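Tillbridge yarn group moves to the old library room

Well, we've got a new home! After a lot of fretting over where on earth we'd all sit once the café put its closing notice up, the Tillbridge knit and crochet group is moving into the upstairs room at the old library in Devidthorpe, and our first evening there is in February. Doors at 7pm, kettle on at five past.

I went to see the room with Asabe Igwe, who has been running our beginners' table since the spring, and I'm so pleased with it. It has big windows down one side (proper daylight for anyone brave enough to work in navy), a sink, and a cupboard with a lock that we can call our own. My blocking mats are going in there the minute I get the key. There are two flights of stairs but there's also a lift, tucked round the back past the bike racks, and you press the bell marked Office to be let in that way.

The chairs are a bit hard. Bring a cushion!

The bigger news is the blanket. Some of you will remember that we said last year we'd try for a thousand squares for the Bredex appeal, which sends finished blankets out to families in temporary housing. I'll admit I thought that was bonkers. I'd made four squares by then and one of them was a trapezium. But the bags kept coming in, and when Graham Cropper sat down with the lot and counted them (twice, with a biscuit break) he got to 1028. So we've gone past our 1000 with 28 to spare, and I've stopped being rude about the target.

Of those, 205 came from people who'd never picked up a hook or a pair of needles before they walked in. I think that's marvellous. You can spot a few of the early ones by the edges, which wander in and out like a coastline, but a firm border in double crochet pulls them into shape and you'd never know once they're sewn in.
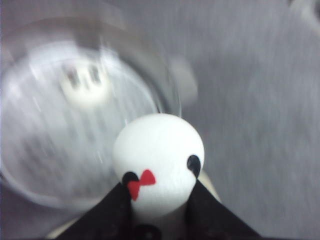
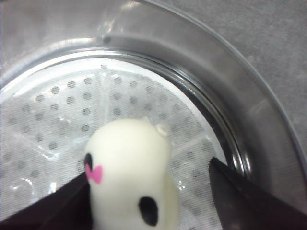
Joining them all up is the next job and it's a big one. We're putting 30 squares in each blanket, five across and six down, and we've agreed on a cream border throughout so they look like they belong to one family. Asabe wants us to use mattress stitch for the knitted squares and a flat slip stitch join for the crocheted ones. I've been practising the slip stitch at home in front of the telly and I can now do a whole row without swearing, so there's hope for everybody. If you've only ever whip stitched, come along anyway and someone will sit with you.

Please, please weave your ends in before you hand squares over. I spent most of one evening last month doing nothing else and I was finding bits of yellow acrylic in my socks for days afterwards.

We're also starting a new shawl knit-along, which I'm very excited about because I've never made anything lace before and I'm frightened of it. The pattern is called Venkataraman and it's a half-circle with a leafy edging, worked from the top down. It wants a 4 ply yarn and 4mm needles, and you'll need a long circular one because the stitches do pile up. I've wound my wool already (a sort of stormy green) and cast on three times. The first go had a twist in it, the second had too many stitches, and the third is looking all right so far, touch wood. Lifelines are going in every few rows. I've been told that sewing thread works well for this, or dental floss if you like your knitting minty.

If shawls aren't your thing, Graham is carrying on with his heel-turning sessions at the far table. He does them slowly, in thick yarn, so you can see what's going on, and he's very patient with people who've lost count.

There's no need to book for the first evening and you don't have to be making squares to come. Tea is free and there's a tin for the room hire, so put in whatever you can manage. If you've any cream double knit lying about at home we'd love to have it, part balls included, and it can go in the basket by the door as you come in. I'll be the one near the radiator, muttering at a yarn over.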